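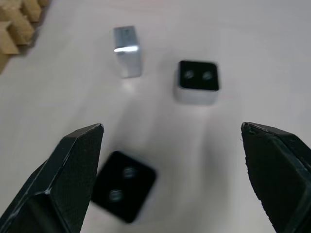 ## Brikis update lets the gripper wait for a sharp picture

The software team at Punance has released a new version of Brikis, its planning and perception package for robot arms that pick small parts from a table. The update came out in November and changes how the program uses the camera on the wrist.

Until now, Brikis looked for parts in every picture it received, also while the arm was moving. Parts close to the fingers were often blurred, and the planner then received a wrong angle for the grasp. The new version gives each picture a sharpness score, separately for every part it finds. A block that is far from the fingers can be accepted while a near one is still refused, and the planner keeps the last good position for the near one.

"Black parts with black fingers beside them were our worst case," said Katherine Pacheco, who leads the perception work. "The old program sometimes joined the part and the finger into one shape. Now we remove the fingers from the picture first, with a mask made from the joint positions."

Shiny parts had a different problem. Their reflection in the table top could be taken for a second part. Brikis now compares each new find with the known height of the table and drops anything that seems to lie under it.

The team tested the release on 700 grasps with small blocks. According to Punance, the number of second attempts fell clearly, but the arm needs up to 300 milliseconds more for each grasp – the time it waits for a good picture. Users who prefer speed can switch the waiting off in the settings file. 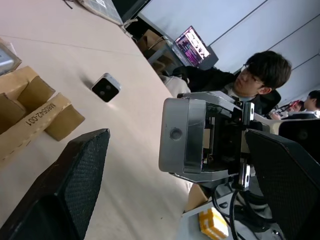 *Work on the Brikis release, with the table seen from between the gripper fingers.*

The package also has a new viewer, Paucar, which shows the camera picture and the planned path next to each other. It can play back a recorded session step by step, and it marks the moment when the planner changed its mind.

Flernance, which sells arms to small workshops, will offer the update to its customers first. Existing licences remain valid. Support for two arms at the same table is planned for version 3, but Punance has not given a date for it.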